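Prerari desktop gripper kit with the Curnska rules booklet – my review
Posted Mar 10, 2022

I've had the Prerari kit on my desk at Brestwood for 7 weeks now, and I like it a lot, but what I really want to talk about is the booklet. Curnska puts out a short set of house rules for small arms that share a desk with people, and it comes in the box with the kit. 32 pages, big type, and I read the whole thing with my lunch!

The arm itself is easy to live with. Setup took me an evening, and the fingers close smoothly and let go cleanly. The cable is too short, and the manual has you hunting all over for the speed setting (it's under "Motion", second menu).

The booklet says to learn on light, cheap things before you try anything you care about. A disposable cup with a domed lid and a shallow bit of water is right up that alley – it's clear, it tapers, and you'll see right away if you're squeezing too hard. 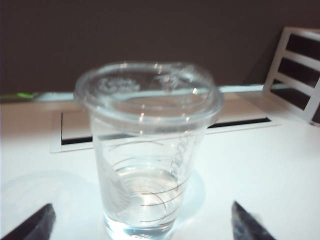

How hard should the fingers squeeze a thin plastic cup?
Start at the lowest force setting and go up one step at a time until the cup lifts without slipping. Write that number down and use it as your limit for that kind of cup.

I also love the page on shared desks (page 7, if you have the same printing). Mark out the arm's reach with tape, keep drinks and laptops outside the tape whenever it's powered, and keep the stop button where your free hand can get to it. I was lazy about the tape at first and I've come around. A regular office desk fills up fast – laptop, lidded cup, a little set of drawers, a mouse pad, a Rubik's cube – and every bit of that counts as an obstacle under the Curnska rules.

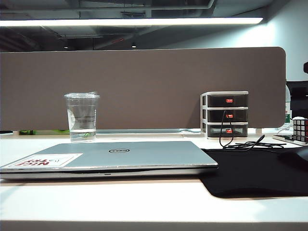 What I'd change

The rules on liquids are thin. There's one paragraph, and it never says how full is too full. The older Delacroix guide handles that better, so I keep both in the drawer. A new edition is due in June and I'm hoping for a real section on spills.

The kit was $69 on sale and I'd buy it again, mostly for the booklet.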